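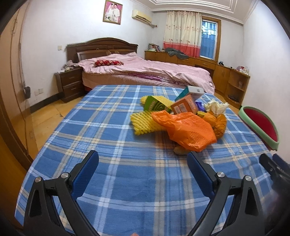 *Packaging and small items on the plaid bed sheet, with the red cushion at the right.*

# Clearing mixed packaging from a bed before the linen is changed

**Posted by Selma Kneževič, Dillberg Residence, June 14, 2022**

I should be grateful for advice on the following matter. I am responsible for the household arrangements of the shared bedrooms at the Dillberg Residence, and I am preparing a short written procedure for residents who use the spare bed as a place to put down their shopping and small packets.

The photograph shows a typical case. There is an orange plastic bag, a second bag in orange and yellow with a knotted top, two of the yellow foam nets in which fruit is sold, several cardboard boxes, a small purple packet and a crumpled white piece which may be tissue or plastic. One of the boxes is green with a dark spiral on it and looks to me like a packet of mosquito coils.

At present our rules state only that "beds must be cleared before linen is collected". In practice, residents tend to gather everything into one bag and put it in the general waste. In April a full box of coils and a resident's spare keys were lost in this way, and I was asked to revise the wording.

I would welcome guidance on these points:

- In what order should a pile of this sort be sorted, given that most residents have only a few minutes before linen is collected?
- Can the foam nets be recycled with other plastics, or should they be kept for some other use?
- Where should mosquito coils be stored in a bedroom which has one wardrobe and no separate cupboard?
- Should loose cushions be removed with the linen or left in the room? Ours have a foam rim, green in the case of the one shown, and I am uncertain whether they may be washed.

The residence is served by the Allari collection scheme, which takes cardboard and rigid plastic. The leaflet supplied to us makes no mention of foam or of thin carrier bags. The finished procedure must fit on a single side of paper.

---

**Reply from Distesus**

I managed linen and room changes in a student hall for 17 years and would suggest that the procedure begin with the boxes. They are the items most likely to have something inside them, and they are easily crushed if bags are piled on top.

The following order served us well:

1. Place an empty tray or shallow crate on the floor beside the bed. Do not use the bed itself as the sorting surface.
2. Lift out each cardboard box and open it. If there is anything inside, close it again and place it upright in the tray. Flatten it only when it is empty.
3. Check any small packets individually. Sachets and sweets are often thrown away by mistake with their outer wrapping.
4. Untie knotted bags and look inside. Residents should be told plainly that a tied bag is not to be assumed to be rubbish.
5. Lift loose carrier bags last and look underneath them. In your photograph there is something small and tan showing under the front of the orange bag. I cannot tell whether it is a soft toy or a piece of bread, and the two would require rather different treatment.
6. Shake the sheet over the floor, not out of the window, and then strip the bed.

With regard to the foam nets, our own collector would not accept them. We kept a small number in the kitchen for wrapping glasses and jars when rooms were being packed at the end of term. They slide over a tumbler without difficulty. The remainder went into general waste. I would advise setting a limit on how many are kept, as ours filled a drawer before anyone noticed.

Bags which are clean and whole can be folded flat and returned to the kitchen. Torn ones may be used as bin liners.

I would also recommend a lost items box with a lid, kept in one fixed place and emptied on a stated date. Ours was numbered 174 after the room in which it was first kept, and the number remained on it long after it had been moved to the corridor.

---

**Reply from Kong**

Coils should go on a high shelf in the wardrobe, in their own box. Keep them dry. Do not keep them with food or on a bed. I would not permit them to be lit in a bedroom at all, but that is a matter for your house rules.

I have no view on the nets. We throw them away.

---

**Reply from Room Services Desk, Block 2061**

The previous replies are sound. I wish to add some remarks on the cushion and on the matter of coils.

A cushion with a foam rim should not be put into the linen bag. In our experience, foam takes several days to dry through after machine washing and may lose its shape. Unless the sewn label states otherwise, we wipe the rim with a damp cloth and a little mild soap, dab it with a dry towel, and stand the cushion on its edge in a ventilated place until the following day. If the centre has a removable cover, this may be washed separately. Strong colours such as red should be washed alone on the first occasion, and certainly not together with pale bed linen.

The simplest instruction for your notice would be: "Cushions remain in the room and are placed on the chair."

On the coils, I agree with the wardrobe shelf, but would ask that the box be placed inside a lidded tin. The smell passes readily into clothing and blankets, even when the coils have not been lit. If young children use the room, the wardrobe should be locked or the tin held at the desk.

As regards the collection scheme, I would write to the operator and ask for its position on foam in writing. Leaflets are often shortened for printing. Until a reply is received, foam should be treated as general waste, so that the cardboard is not refused on its account.

---

**Further note from Selma Kneževič**

I thank all three correspondents. I have adopted the six steps with one alteration: knotted bags will now be opened before the small packets are checked, as packets are frequently found inside them. The sentence concerning cushions has been included as written.

I have written to Allari regarding the foam nets and will add its reply to this page. In the meantime a jar-wrapping supply will be kept in the kitchen, limited to one small basket.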